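Drekevero Linen Support: ticket history
Subject: White towels coming out stiff and greyish, and won't fold square
Opened by: Kiprono Mfinanga
Status: Open, waiting for customer

Kiprono Mfinanga wrote:

Hello all, and thank you for being so patient with me on the phone this morning, I know I went on a bit. As promised I'm putting it all in writing. We fold our white towels at the dark wooden table and then they go to the cabinet, and since August the ones from the Padilla delivery have been behaving oddly. They come out of the dryer feeling a bit like cardboard, the folds look dingy next to the old ones, and when I try to get a neat thirds fold the edges creep out of line however carefully I smooth them down. I've tried a hotter wash (no better) and a second rinse (a tiny bit better, maybe, or I was hoping too hard).
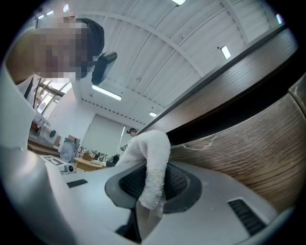 Is it safe to put white vinegar in with towels that have been washed with bleach?
Leave a full wash in between. Bleach and vinegar should never meet in the drum, so run the towels once with neither, and use the vinegar in the load after that.

Virgilio Macapagal (support) wrote:

Hello Kiprono, lovely to talk to you earlier, and please don't apologise, towels are my favourite subject! From what you told me I'd put my money on detergent building up in the loops. It makes terry feel stiff and it holds on to grey, and a stiff towel never wants to lie flat. Would you try this with one small load first:

Wash 1: warm, no detergent, no softener, nothing at all.
Wash 2: warm, 500 ml of white vinegar in the drum, still no detergent.
Then give each towel a good hard shake before it goes in the dryer, and take them out while they still have a little give in them.

Please stop the softener altogether for now. Amado Dizon on our side also asks how many towels you put in at once.

Kiprono Mfinanga wrote:

We were doing 6 bath towels a load, and Amado can stop tutting, I've gone down to 5. I did both washes exactly as you said, and the water in the first one went quite foamy, with not a drop of soap in it! The small load has come out much softer. Folding is better too, though I still get one long side that sits proud of the other, and I end up shaking the thing out and starting again, which makes a crumpled heap of a morning's work.

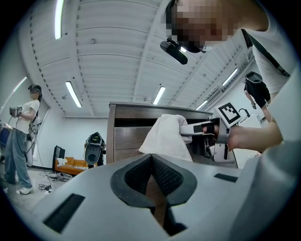

Joaquín Salinas thinks I'm folding too soon, while they're still warm, and he may have a point, as I do like to get them put away before lunch. I'll let the next lot cool on the rack and report back.

Virgilio Macapagal (support) wrote:

Foam with no soap is just what I was hoping to hear, so do carry on with the rest of the batch. As for the long side, the woven border on a new towel often shrinks more than the middle does. Take hold of it at both ends while it's damp and give it a firm pull, 2 or three times, then fold from the border end first. If they're still out of true once they've cooled, send me the washing label wording and I'll take it up with Padilla.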